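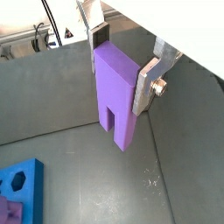

Speaker notes, spring meetup, Brollurcombe library (long version, cut as I go)

Okay, start slow. Say hi, thank the library, ask people in the back if they can hear me. Then straight in with the purple block.

So I want to spend my whole slot on one toy, the shape sorter, and most of that on one piece of it! Everybody in this room has owned one or tripped over one. We have a whole shelf of them at Wumano, our little toy-lending room, and I've watched kids go at them for years, and the piece I never get tired of is the arch. Flat top, slot up the middle, two legs. It looks like a staple, or a pair of pants, depending on which kid you ask. (Pause for the pants. It usually gets a laugh.)

Round pegs are the warm-up. A cylinder doesn't care how you twist it, so the only job is getting it over the hole. Then you move to a square, and now twisting matters, but you get four chances on the way around. The star is kinder than it looks, five points and five ways to land it. The arch gives you two ways if the legs match, and it wants them exactly.

Ask the room which piece their kid throws first. Let them shout. Don't rush it, last time I rushed it.
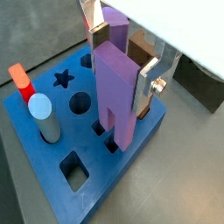
Why is a block with two legs harder to place than a plain peg?

A plain peg has one hole to find, and the arch has a pair of them that have to line up at the same moment. If one leg is in and the other is sitting on the board, the whole thing tips, and a small child will usually push harder at that point. Turning it a tiny bit is the move that works, and it takes a while to learn.

Next bit, hands. Hold up the arch and show the grip. Most toddlers grab the top with a whole fist, and then they can't see the legs at all, which is the very part they need to look at! What I do at the table is hold it by the sides, up high, legs hanging down, and stop just over the board for a second before I lower it. I don't say anything. Kids copy the stop. I love that part, you can see them looking from the legs to the holes and back again.

My daughter was 14 months old when she started doing the stop. She didn't get the arch in for ages after that, but she did the stop, very seriously, with every object in the house, including toast.

If there's time, foam versus wood. Foam forgives a crooked push and it's quiet on a hard floor. It also picks up scuffs, and I say leave them alone, a scuffed board is fine. Wood gives you a nice knock when the piece lands. I go back and forth on this and I should just admit it.
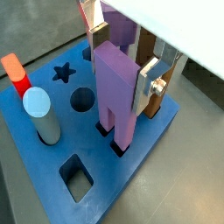 Grigore Surdu wrote back after he read my draft: I'd leave a couple of pegs standing in the board when you hand it over. An empty board and a heap of pieces is a lot to look at. With some already in, the kid can see what finished looks like and can pull one out first, and pulling is the fun part anyway.

He's right and I've stolen it. Say his name when I say it. I used to tip everything out on the rug every time, and then wonder why they wandered off to the blocks.

Do the demo now if the table's close enough. 4 minutes, no more. Ask for a grown-up to try the arch with their eyes shut. They'll feel for the holes with a fingertip, and I want the room to see that, then tell parents to let the kids feel around too. Fingers in holes is part of the toy!

Handout reminder: I printed 200 and they're in the Andeo tote under the front table. Borrowing starts again in May.

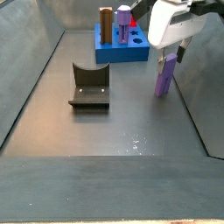
Othmane Lahlou

Last stretch, putting away. I know, dull, but people always ask me about it. Tall pegs left standing in the board get knocked over when you carry it, so pull them before you move it to a shelf. I keep the loose pieces in a cloth bag tied to the board's own tub. Check for the arch first, it's the one that ends up under the couch.

Then questions. Repeat each one into the mic. If somebody asks where to get spare pieces, tell them to come find me at the table after, and bring the board along so we can try the fit.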